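Prandby's bowl and basket swap is back, and it's moving to the old ferry hall
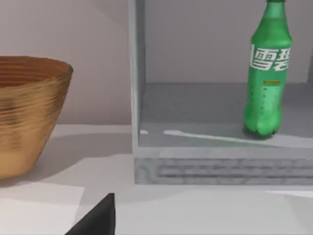 A golden-brown bowl with fine ridges running around the outside.

I got the news from Ekua Annan while I was in line for coffee, which is how I get most of my news: the spring swap is on again, it's on a Sunday in March, and this year it's going to be in the ferry hall down by the Illomholm dock. If you went last year and spent half the afternoon pressed up against the radiator in the library basement, you'll know why I was so pleased (I had a stripe across the back of my coat for a week).

For anyone new in town, the swap works like this. You bring a bowl, a basket, a platter, whatever you've got in the cupboard that you're tired of looking at, and you get a paper ticket for it. Then you take your ticket around the tables and trade it for something somebody else was tired of looking at. There's no money involved and no haggling, although I have seen some pretty intense staring. Chips are fine. Cracks are not, and neither is anything with food still stuck to it, and yes, that has come up before.

Last year 192 pieces changed hands, up from 60 the first time, when it was held in Ekua's garage with the door open and everybody kept their hats on. She told me she'd have been happy with the garage forever, but the street couldn't take the cars. The ferry hall has a proper parking lot and two sets of doors, so people can come in one side and go out the other. I can't tell you how much I'm looking forward to that.

The other big change is the repair table. Yaw Sarpong is going to be there the whole time with his glue and his clamps and his box of cane, and he'll fix small things while you wait. You may know the name from the Sarpong hardware store on the hill, which is his aunt's. He doesn't work there, he'd like me to point out, so please don't ask him about paint. He'll do loose handles, wobbly feet, and baskets that have started to come undone at the rim. He won't do anything you plan to cook in, and he asked me to put that in writing, so there it is.

"Bring all the bits," he told me. "If it broke into five, I need five."

I asked if he'd look at my grandmother's bread basket, which has been coming apart ever since my brother sat on it, and he went quiet for long enough that I think the answer is maybe.

There's also going to be a kids' corner with clay, run by two of the teachers from the elementary school, and it has 18 places at a time. You don't sign up ahead, you just turn up and wait your turn. The clay is the air-drying kind, so things can go home the same day if you carry them flat. Last year my niece made a dish shaped like a flounder and it rode home on my knees, and it still has a place on my windowsill with my keys in it.

A few practical things. Doors open at ten in the morning and the tables close at two. If you want a table of your own to lay out a bigger collection, there are 28 of them, and when I talked to Ekua more than half were already spoken for, so don't sit on it. Ask at the library desk. The Flimer bus stops right outside the hall, but it runs on the Sunday schedule, so check your ride home before you get too deep in the platters. I missed it two years ago and had to walk up the hill with a soup tureen.

Food will be the usual: pea soup, rolls, and whatever cakes people bring. If you're bringing a cake, put your name on the plate! One of the sadder moments last spring was a very nice blue cake plate getting swapped by accident, and the lady who ended up with it didn't want to give it back. They did work it out, but it took until June, and there was a pie involved.

Anything left over at closing goes to the thrift store behind the post office, unless you ask for yours back before two. Ekua could use a few more hands to fold up the tables afterward, and she says you can have the last of the soup for your trouble. I'll be there with the bread basket and an oval platter that I have never once used. If you have a lid that fits a big yellow casserole, come and find me.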